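Plosdale workshop staff move to new duties as robot arms take on sorting

PLOSDALE, July 13, 2021 – Brerkon has confirmed that no posts will be lost at its Plosdale workshop following the introduction of robot arms for the sorting and packing of small parts. Staff who formerly did this work by hand are being retrained to set up, guide and check the machines.

The company employs 293 people across all of its premises. Nearly 50 of them are affected by the change, most of them on the day shift. Under an agreement reached with staff representatives earlier this year, each will keep their present grade and hourly rate for at least 2 years.

Gunārs Ramanauskas, head of operations at Plosdale, said that the greatest change would be in the pattern of the working day.

"Our colleagues used to stand at a bench and repeat the same movement for a whole shift," he said. "They now spend much of that time showing the equipment what a good result looks like, and stepping in when it gets something wrong. It is less tiring for the wrists and shoulders, but it asks for more concentration, and we have had to change the breaks to suit."

Training lasts four weeks and is carried out during paid hours. Staff who do not wish to work with the machines may apply for a transfer to stores or dispatch, and requests will be considered in order of length of service.

Staff representatives have welcomed the guarantee on pay but have asked for written rules on the use of recordings made at the workstations. They wish to be certain that such material will be used to improve the equipment and will play no part in individual appraisals. The company has said that a draft will be circulated before the end of the month.

A review of workload, noise and rest periods will take place once the first group has completed its training.

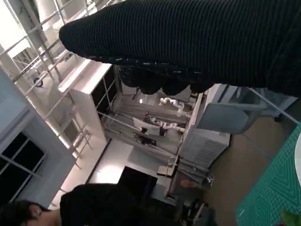

The findings will be sent to all employees in writing, and comments may be made through line managers or staff representatives.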